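Trekura Market Extends Bag Service at Niazi Street Store

The Trekura grocery store on Niazi Street will extend its prepared bag service to seven days a week beginning in January, the company said in a statement on Sunday. The service, under which ordinary household orders are packed in paper bags and held for collection, has been offered on weekdays only.

According to the statement, the store prepared 3790 orders during the first half of the year. Of these, 621 were small orders made up entirely of snacks, drinks and other shelf goods. The company said that demand for small orders had grown faster than expected, chiefly among students and office workers in the Skesach district.

"Customers have asked us for a simple thing, which is a bag that is ready when they arrive and that can be carried home on foot," said Lilibeth Macapagal, the store's operations manager. "We have looked again at how each bag is filled, and we believe the weekend service will meet the same standard as the weekday one."

Under the new arrangement, orders placed before 10 a.m. will be available from 2 p.m. the same day. Orders placed later will be held for the following morning. The collection counter will remain at the side entrance, next to the bicycle racks, and will close at 8 p.m. on weekends. Customers who cannot collect an order in time may ask for it to be kept one additional day, except where it contains fresh or frozen food.
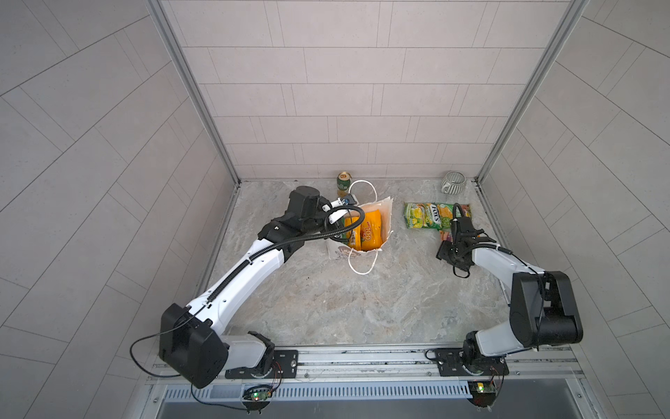 *A white paper shopping bag and a bag of snacks at a packing station.*

The company has also revised its packing guidelines. Heavy goods such as jars and cans are to be placed at the bottom of the bag and kept upright. Bags of chips, crackers and similar light items are to go in last. Bread and eggs will be packed separately on request. Orders that fill more than two bags will be divided by weight, and the order number will be written on each bag.

Paper bags were introduced at the Niazi Street store last spring, replacing the plastic bags previously used for collection orders. The bags are supplied by Stedis, a regional paper goods distributor, in cartons of 1000. Trekura said there were no plans to change supplier. Customers may continue to bring their own bags - these should be left at the counter with the order number attached - and will receive a small discount for doing so.

The charge for the service will stay the same on weekdays. A slightly higher charge will apply on weekends, although it will be waived for customers aged 65 and over and for those who hold a Trekura household card. The company said that 1131 households in the district currently hold the card. Applications may be made at the customer desk during regular store hours.

The Skesach Residents' Association, which had asked the company to consider weekend collection, welcomed the decision. In a written comment, the association said that many residents worked long hours during the week and had not been able to use the service. It asked the company to review lighting at the side entrance during the winter, when the counter will be open well after dark. Trekura said the request had been passed to the owner of the building and that a reply was expected before the new hours take effect.

Macapagal said that the store would monitor the number of weekend orders over the first three months. Should demand be sufficient, the same hours may be introduced at the company's second location, near the bus station. A decision on that store will not be made before spring.

Weekend orders may be placed by telephone or at the customer desk. Printed order forms listing the goods available for collection will be placed near the checkout lanes.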